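Progress report to the Nasrallah Fund
Computer refurbishment and repair bench, second period
Written by Rania Tarawneh, bench lead
September 2025

Sorry this is short on polish, I am writing it between two deliveries. The figures are final apart from one line which I've marked.

Where we are

Grant money spent to date: 1565 pounds, against the parts and consumables line only. Nothing yet out of the training line, see further down. Desktops out of the door and in use: 22. Still on the shelf waiting for something or other: 14. That last number is higher than I would like and I'll explain it.

The 22 all went through Stellia, the advice centre, who placed them with households and with two small study rooms. We did the wiping, the rebuild and the checks, they did the matching. It has been a good arrangement. They know who needs a machine and they chase the paperwork, which leaves us to get on with the repairs. Each machine goes out with keyboard, mouse, screen and a one page sheet on how to set it up. The sheet has been rewritten after the first few calls, mostly people plugging the screen into the wrong socket at the back. Put a picture on it now and the calls have dropped off.

What slowed us down

Memory. We planned to buy as we went and take the cheap modules from Nivex, our usual parts supplier. Nivex ran out in the size we use most, then had them back at a higher price, then ran out again. So for a stretch we were stripping modules out of the worst donated machines to finish the better ones. It works but it's slow, and it means the stripped ones go on the shelf. Most of the 14 are exactly that. They are fine otherwise, they need memory and in a few cases a drive.

Second thing was the donated batch from Ravum, the office clearance people. Very generous, and a decent age of machine, but they came with no record of which had been working when unplugged. Every one had to be opened and gone through from scratch. In future we will ask for a list before collection, even a rough one. I have already said this to them and they were fine about it.

Third, dust. Sounds silly in a report but it took up more hours than any actual fault. Some cases came in so packed with fluff that the fans were not turning. We now clean before testing, not after, and that alone has saved time.

Bench work

Lid off, case on its side, everything done from above. We settled on this early in the period and have stuck to it. 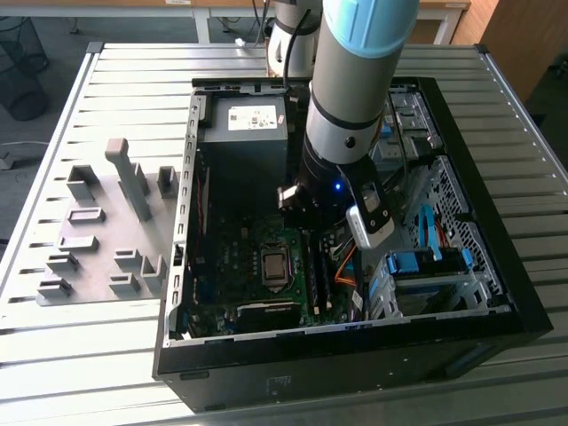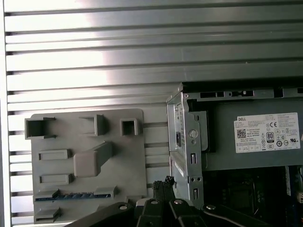
Our order of work inside the case is now the same for every desktop, and it's written up on the wall. Power first. If the supply is no good there's no point looking further. After that the board and what sits on it, and we go by eye before anything gets switched on. With the tower on its side as in the first picture you have the processor in the middle, the memory module in its slot to the right of it and the graphics card near the bottom, all reachable without lifting anything else out. Cables are the usual nuisance and we have agreed to leave them plugged in where possible, they get put back wrong otherwise. Drive cage last. Drives come out, get wiped or go for shredding, and the serial number is written in the book at that moment and not at the end of the day. We had one mix-up over that in the first period and none in this one.

Average time on a machine has come down but I don't have a figure I trust. Timings were kept properly for the later machines and hardly at all for the earlier ones, so comparing the two would be guesswork. Will have it for the next report.

Data wiping

All drives that go back out are wiped and the result logged. Any drive that throws an error during the wipe is not reused, full stop, even if it seems to work afterwards. We are losing a fair few this way but I'm not willing to bend on it and Stellia agree. Wiping log is available if the Fund wants to look at it, just ask and I'll send a copy.

Training

Behind on this. The plan was to run bench sessions for people who want to learn basic repair, small groups, two sessions in this period. Neither was held. The memory problem ate the time I'd set aside and I did not want people turning up to a shelf of machines we couldn't finish. Both sessions are now down for October. Places are mostly taken. Handout is written, needs a read through by someone who isn't me as it's full of short forms that only make sense if you already know them.

I would like to keep the training line untouched untill then and carry it over, if the Fund is happy with that. Please confirm by reply, an email is enough.

Money

Parts and consumables as above, 1565. That covers memory, replacement drives, thermal paste, cleaning stuff, screws, anti-static bags and the label rolls. Receipts are scanned and in the shared folder. One Nivex invoice is still being disputed (they charged delivery on a part order we never recieved) and I've left it in the total for now. If they credit it the total comes down slightly.

No spend on equipment this period. We had thought we would need a second test screen but a usable one turned up in the Ravum batch, so that money stays where it is.

What I'd ask for

Two things. First, permission to buy memory in one go instead of in dribs and drabs. If we can order enough to clear the 14 in a single purchase we get a better price and I'm not checking the Nivex page every morning. It would go over the monthly limit in the agreement but not over the line as a whole.

Second, a decision on what to do with machines that can't run a current operating system. There are a couple on the shelf that are sound but too old. I can strip them for parts, or we can offer them to Stellia for the study rooms as offline typing machines. I lean towards stripping. Would rather not have them taking up shelf space until the spring.

Next period

Clear the shelf. Run both sessions. Get proper timings. Collect the next batch from Ravum, with a list this time. Redo the setup sheet in larger print, Stellia asked for that and I've not got to it yet.

Also need to sort out storage for the empty cases we've stripped. At the moment they are stacked behind the door and you have to go in sideways. The scrap metal firm will collect but only above a certain weight and we're not there yet.

Happy to talk any of this through by phone, afternoons are best. Full list of machines with serial numbers and condition notes is in the shared folder next to the receipts.

Rania Tarawneh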